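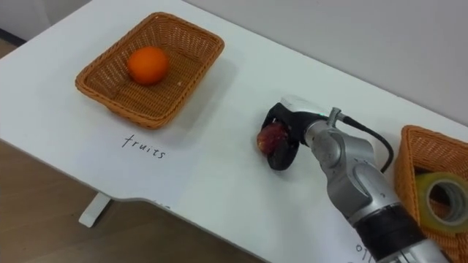 Fruit on the counter: which tips are worth the bother?

Every August the same advice comes around. Get a pretty basket, line it, label it, keep this away from that, and your fruit will last for weeks. I have my doubts about most of it, so I went through the usual tips and kept the ones I still use at home.

Use a basket, but don't expect miracles

The claim is that woven baskets let air in underneath and keep fruit fresh. Maybe a little. A wide wicker one with flared sides does make it easy to see what you've got, and I think that does more good than the air. A single orange at the bottom of a basket gets eaten. The same orange under six others gets found in two weeks, soft on one side.

I'd skip the deep ones. I had a tall Hájek basket for years and whatever went in first came out last.

Writing on the table

Some organizers like to write the name of each spot right on the surface, "fruits" here, something else over there. It does stop people dropping keys and mail in the basket's place, at least for a while. Before you put a marker to your own white table, try it on the underside and leave it overnight. "Wipes off anything" on a package is a promise I've seen broken. Rubbing alcohol on a cotton ball takes off a lot of marker, but it can also dull a painted or varnished finish, so test that too.

Masking tape does the same job and peels off.

Keep the bananas somewhere else

This one I believe. Ripe bananas give off a gas that hurries other fruit along. Hang them or put them on a plate at the far end of the counter. The little plastic caps sold for the stems are another matter. I bought a set from Ulavitz and saw no difference from a twist of plastic wrap, and not much from the wrap either.

Counter or fridge?

Oranges are fine in a basket for a week or so in a cool kitchen. After that, move them to the crisper drawer. Peaches and pears stay out until they give a little near the stem. Berries go straight in the fridge, and no basket will change that.

Washing ahead of time

People swear by it. I wash fruit when I'm going to eat it, except grapes, which I rinse and dry well on a towel because otherwise everyone in the house eats them unwashed. Vinegar baths for berries might buy a day. I can't say I'd bet on it.

Cleaning the wicker

Crumbs, stem bits and dried peel all work their way into the weave. Turn the basket over and knock it against your palm over the sink, then go over it with a dry paintbrush or an old toothbrush. For sticky patches use a damp cloth with a drop of dish soap, and let the basket dry completely before fruit goes back in. Don't soak it. I tried the Prirnine wicker spray once and would have done as well with the cloth.

Liners

A folded dish towel is plenty. The "freshness mats" cost more than the fruit, and they slide around. If you do line a basket, change the towel when you shop, and look under it now and then.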